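Open House Afternoon with the Nimex Two-Arm Table Helper
Visited in September, at Prultwood

I'd been meaning to get out to Prultwood for one of their open days ever since a neighbor told me they let regular folks stand close and ask questions, and I'm so glad I finally went! The show runs from 2 in the afternoon until 6, and admission is free, though you do need to sign up ahead (I was number 17 on the sheet).

The star was the Nimex, a pair of arms meant for handling dishes at home. I came in a skeptic, having owned a Chou countertop gadget that promised the moon and now lives in my garage. The staff were patient with me, and with my many questions about chipped plates. They quoted 616 dollars a month to lease it, with the Aveck gripper set included, and setup is extra.

Orange plate, two black strips, and a pair of arms in the first three; a close look at the gripper fingers in the last.
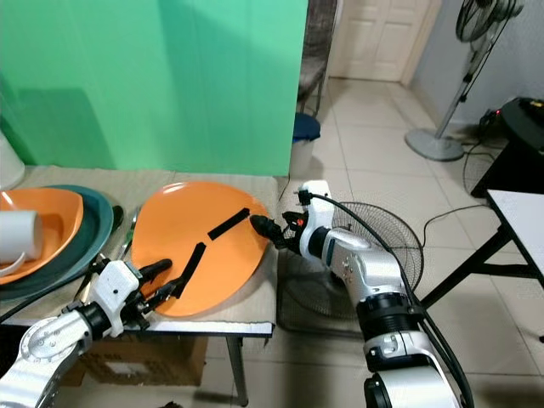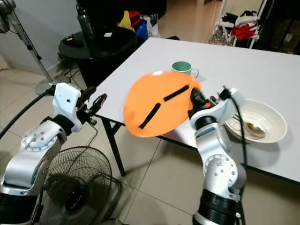
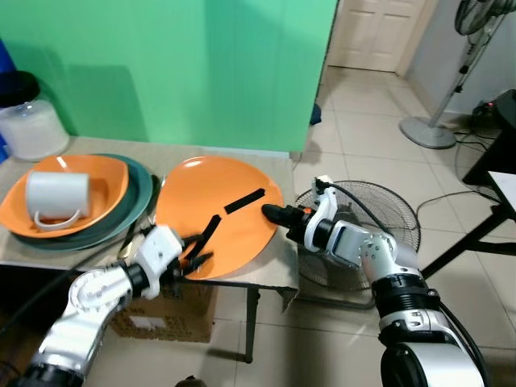
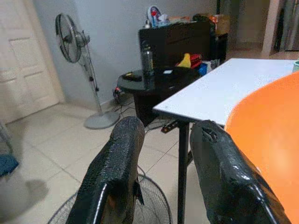
My one real gripe is the price, and I'd also want a quicker answer about replacement parts than "we'll email you," which is what I got. The covering on the fingers takes some wear, so ask what a new set costs before you sign anything. Still, I stayed a good deal longer than I'd planned, chatted with a lovely couple from two towns over, and drove home feeling I'd had my money's worth (well, it was free, but you know what I mean). Four stars from me, and wear comfortable shoes. Parking is behind the building, and the side door is the one they leave unlocked.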